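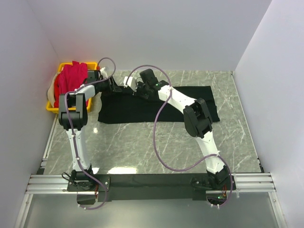 Folding was the subject I had come for, and the Tilavano open day in September gave it a full afternoon. The company launders workwear and table linen for hotels in the Folleck valley and opens its Mellville site to customers once a year. The first station dealt with flat work, where one piece at a time is spread before any crease is made. A black cloth laid flat on a grey marble-patterned surface, with the yellow plastic basket of laundry beside it, gives a fair idea of the principle: one item out, the remainder waiting within reach. The contrast matters in practice. On a pale ground the edge of a dark cloth can be judged at a glance, whereas white napkins are better sorted on something darker.

The visit began at 2 in the goods-in bay. Bags are weighed, opened and divided by fabric and colour. Kitchen cloths are kept apart from table linen throughout, and heavily marked pieces go to a separate soak. Our guide gave the bay's normal load as roughly 100 bags a shift. Friday is the heaviest day.

Washing was covered briefly, as the machine hall was too loud for questions. The drying section was more instructive. Cotton intended for folding is taken out slightly damp and passed through the ironer; polyester blends are dried fully and folded warm. Leaving either in a heap sets creases that a second pass does not always remove.

The folding room has six tables. The house method for a tablecloth is two lengthwise folds followed by cross folds to shelf width, with the hem turned inwards. Aprons are folded with the ties inside. Visitors were invited to try both. My tablecloth came out long on one side, the usual result of starting from a corner that had not been squared.

Finished stacks are wrapped in paper and labelled by customer. The Kiss labelling system, introduced last year, prints the item type and the shelf position on one strip. I would have liked to see how returns are handled, but that area was closed.

Parking is at the rear of the building. The tour involves two flights of stairs, and tea is served in the canteen afterwards.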